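Unit 6 handout: Faults in contact tasks
Case: the oven door stall
Lab section led by Saqib Zaidi. Read before the session and bring your fault sheet.

Last unit covered free-space motion, where the arm touches nothing and a position error costs you very little. This unit is about tasks where the arm holds on to something fixed to the world. A door is the usual teaching case. The handle travels on an arc set by the hinge, and the gripper has to follow that arc or something has to give.

The case comes from the Jeneo bench task. The full sequence is: grasp the handle, open the door, release, pick up the bread, place it inside, close the door. The fault happened in the second step. The arm opened the door partway, slowed, and hit a protective stop with the fingers still closed on the handle. The operator reset the stop from the pendant and the arm jerked when it came back up.

What the log showed

The run stopped at sample 1,504. Commanded position and measured position matched well until the door began to move. After that the gap grew steadily. The motor current on the wrist joint rose along with it. The gripper width did not change, so the fingers did not slip.

Zuzana Kollár went through the log and found that the hinge position in the task file was off by 19 mm. The oven had been moved during cleaning and the file was never updated. The controller was drawing a correct arc around the wrong point.
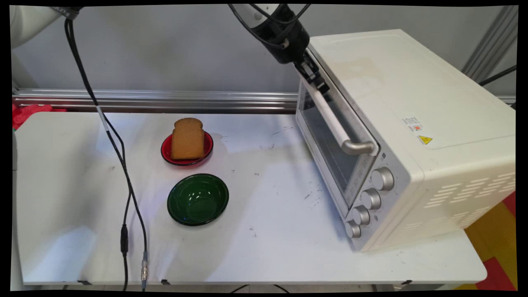

Why did the arm keep pushing when the door was no longer following the planned path?
The controller was running in position mode with a high stiffness setting. In that mode a position error is treated as something to remove, so the joints apply more torque until the error shrinks or a limit trips. The force limit had been left at the default from an earlier task, and it was too high for a light door.

The jerk after reset

This is the part with the safety problem. When the stop tripped, the target position was still ahead of the actual position. Clearing the stop without clearing the target meant the arm tried to close the gap at once. A hand near the handle could have been pinched.

Procedure after a stop with the gripper closed on a fixed object:
1. Leave the stop engaged. Keep hands off the door and the fingers.
2. Save the log before anything else.
3. Set the target equal to the measured position.
4. Drop the speed to 25 percent or lower.
5. Clear the stop from outside the reach of the arm.
6. Open the gripper, then back away along the approach direction.

Step 3 is the one students skip. The pendant will let you skip it — there is no warning on our software version.

Changes made to the task file

The force limit for door moves is now set per task. Stiffness is lowered along the pull direction once the fingers close. The hinge position is checked at the start of each session with a short, slow test pull.

For the fault sheet

Write down which signal you would have looked at first, and at what point a lower force limit would have stopped the run. Plot the position error and the wrist current on the same time axis. One page is enough.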